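January, cloth demos, bench 2, started 14:10

Setup as left by the morning run. Two arms, leader handles on the operator side, wrist cameras on. Task for this block: pick a crumpled piece of white cloth off the dark table by one corner, lift, hand to the other gripper, spread. Logging through Tallow, build unchanged. Target for the Stikine set is 2000 accepted episodes; this block adds 20 if all goes well.

Notes on the handles before anything else. The right-hand trigger has a dead band near fully closed. Pivimard supplied a new spring, fitted last week, and the band is smaller but still there. On thin cloth it matters. The operator squeezes, sees no change, squeezes more, and the fingers arrive all at once. In the trace this shows as a step where there should be a ramp, and the policy learns the step.

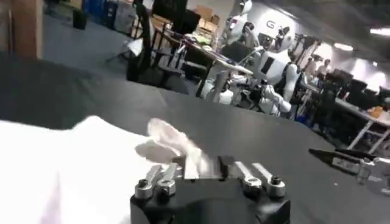
Tried remapping the trigger so the last 5 mm of finger travel takes up a larger share of the handle travel. Better on the first few episodes. Cost is that opening feels slow, and I released late twice at the handover. Left the remap on for the whole block so the data is at least consistent. Config saved as cloth_trig_b.

Grasp approach:

- Come in low with the fingers open wider than feels needed.
- Stop above the fold. Do not close while still descending.
- Close slowly, pause, then lift straight up before moving sideways.
- If the fold slips, open fully and start the approach again inside the same episode. Tag it `regrasp`.

The pause is hard to keep the same length from one episode to the next. Kamolrat's filter trims any stretch with no joint motion, so long pauses vanish in training but the gripper signal keeps its own clock. Checked one episode by hand: gripper and arm were out of step after trimming. Needs fixing before the next export. Raw files are fine.

Episodes recorded: 20. Accepted: 16. Of the rest, two were dropped for late release, one for a grasp through two layers, one because I bumped the left handle while reaching for the pedal.

Printed cloth behaves differently from plain. Where the lettering is, the fabric seems stiffer and the fold will not stay up between the fingers unless it is taken from an unprinted part. I have been steering towards the plain areas without meaning to, and the set will carry that habit.

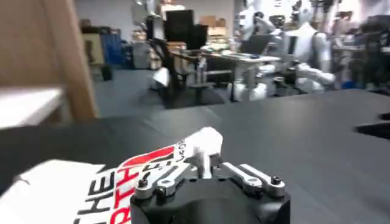
Reply from Kamolrat on the shared page: keep the printed items in, but split the block so half the grasps start on the print, even if the success rate falls. They would also like failed first grasps kept whole, with the recovery, and the trimming switched off for anything tagged `regrasp`.

Agreed on both. Trimming is now off for tagged episodes. The split means marking the start side before each take, so I have added a key for it on the pedal box (left pedal, double press).

To do:

- [ ] Re-run export on this block with trimming off, compare gripper and arm timing
- [ ] Ask Pivimard for the trigger calibration sheet
- [ ] Second operator on the same config, same cloth
- [ ] Left handle: move the cable clip, it pulls at full reach

Stopped 16:40. Arms parked, handles locked, disk roughly half full.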